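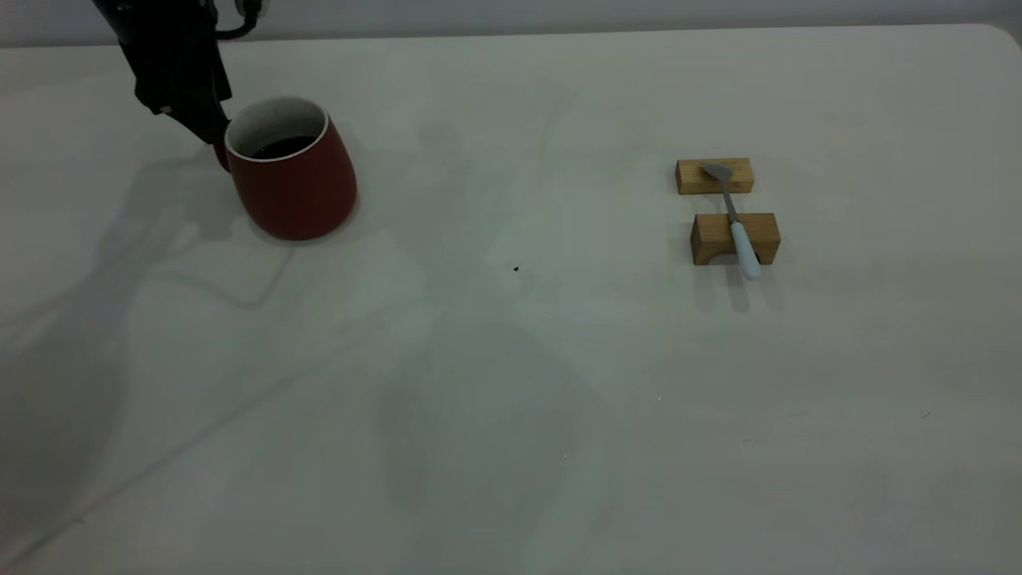 Jornada de puertas abiertas del Centro de Automatización Pisusard
Preguntas frecuentes

¿A quién se dirige la jornada?
A centros de enseñanza, empresas y particulares interesados en la manipulación robótica. Los menores de 12 años deberán acudir acompañados por una persona adulta.

¿Es necesario inscribirse?
Sí. La entrada es gratuita, pero el aforo se limita a 908 plazas para el conjunto de los turnos de agosto. La inscripción se formaliza en la secretaría de la sede de Premudville o a través del formulario web, y es nominal e intransferible.

¿En qué consiste la demostración?
Un brazo robótico trabaja sobre una mesa con objetos de uso cotidiano. El público sigue la sesión desde la sala Bednarek, donde se proyectan las vistas de la cámara fija y de la cámara situada junto a la pinza.

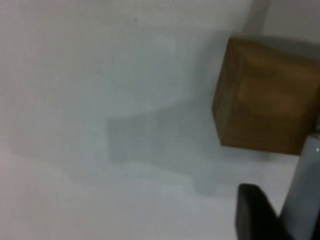 Las explicaciones corren a cargo de Irja Peltonen, responsable del área de manipulación, y se ofrecen en español y en inglés. Cada turno concluye con un espacio para preguntas.

¿Por qué se utilizan objetos domésticos y no piezas industriales?
El programa Guvport estudia tareas de asistencia en el hogar. Los recipientes con líquido interesan de modo particular, dado que obligan a controlar la inclinación y la velocidad del movimiento. 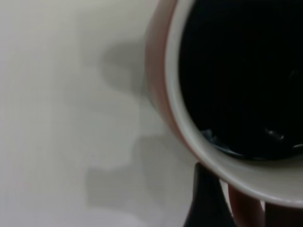 Taza con líquido oscuro y dedo de la pinza, vistos desde la cámara de muñeca.

¿Puede el público manejar el robot?
No durante la demostración. Los grupos escolares pueden solicitar un taller aparte, con un máximo de 9 participantes, dirigido por Henryk Urbańczyk.

¿Cómo se prepara la mesa?

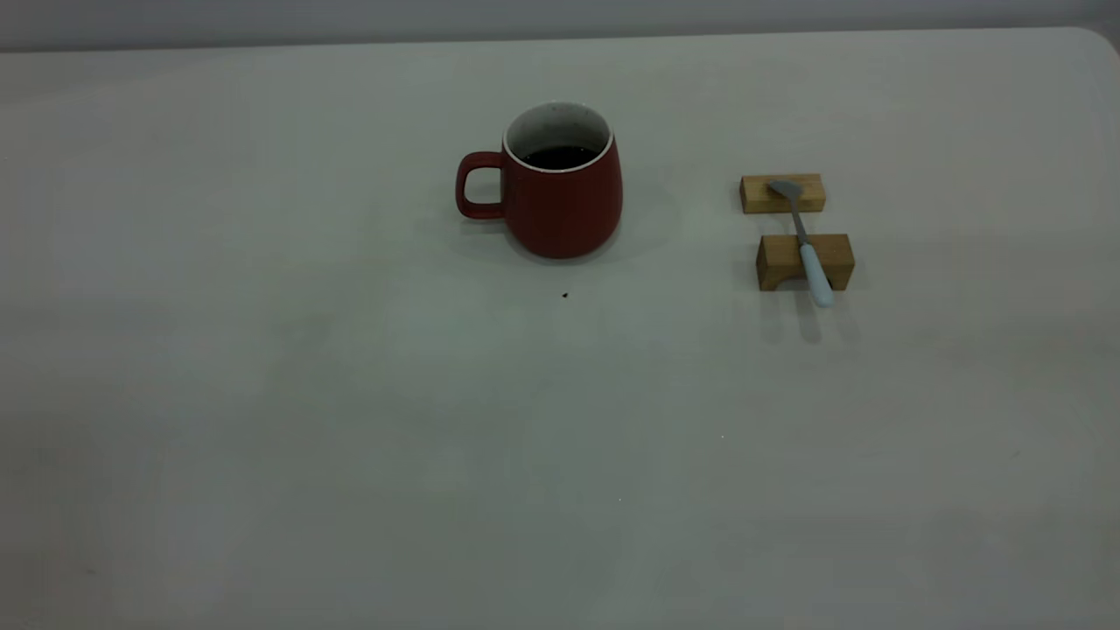

La disposición de los objetos corresponde al personal técnico y se revisa antes de cada turno. Entre uno y otro se deja espacio suficiente para el paso de la pinza. La cuchara se coloca sobre dos bloques de madera, de modo que el mango queda elevado respecto del tablero, y la taza se sitúa a cierta distancia, a su izquierda. Se ruega a los asistentes que no modifiquen esta disposición al visitar el puesto.

¿Se permite tomar fotografías?
Sí, sin flash ni trípode. Para grabaciones con fines comerciales se requiere autorización escrita de la dirección.

¿Qué ocurre si no puedo asistir?
Le rogamos que anule su plaza por el mismo formulario para que pueda asignarse a la lista de espera. Las puertas de la sala se cierran al comienzo de cada turno.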